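From: Kjell Boström
To: Uvstead Clothing Swap list
Date: Mon 19 October
Subject: Re: How do we want the shirts folded?

Omid Babaei wrote:
> Last March the T-shirt tables were a jumble by noon. Could
> we agree on one way of folding before the next swap? I don't mind
> which, as long as people can find the size without shaking
> everything out.

Hello Omid, and hello everybody,

I'm so glad you brought this up, and sorry to be slow (we've had my sister's family staying, and it has been lovely and very loud). I'd vote for long and narrow, with the collar at one end, so that you can peek at the label and leave the rest alone - my mother did all of ours that way. It doesn't have to be perfect! A light green one, folded lengthwise, and a green towel:

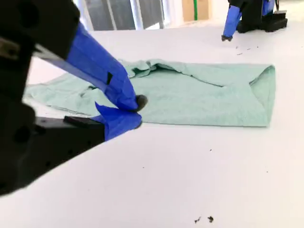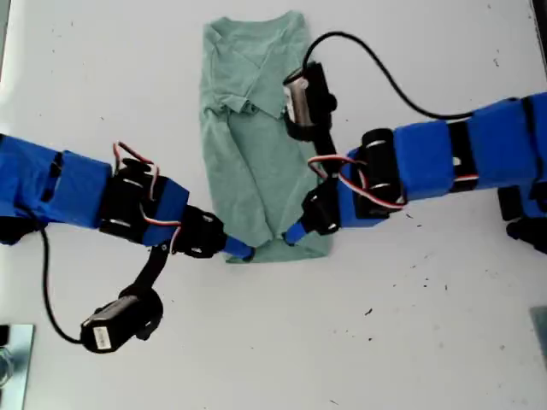 Sweaters are another matter. I'd put those in the deep bins from Fidwood and let people dig, and Rui Mendes tells me we can have the bins again if we return them by Sunday night. We took in 400 pieces last time and 67 went home with no one, so do let's settle where the leftovers go as well. Zarnton would be happy to have them, but only if they come bagged by size.

Davoud, are you still all right to bring the long tables? And does anyone have a spare clothes rail for the coats?

Warmly,
Kjell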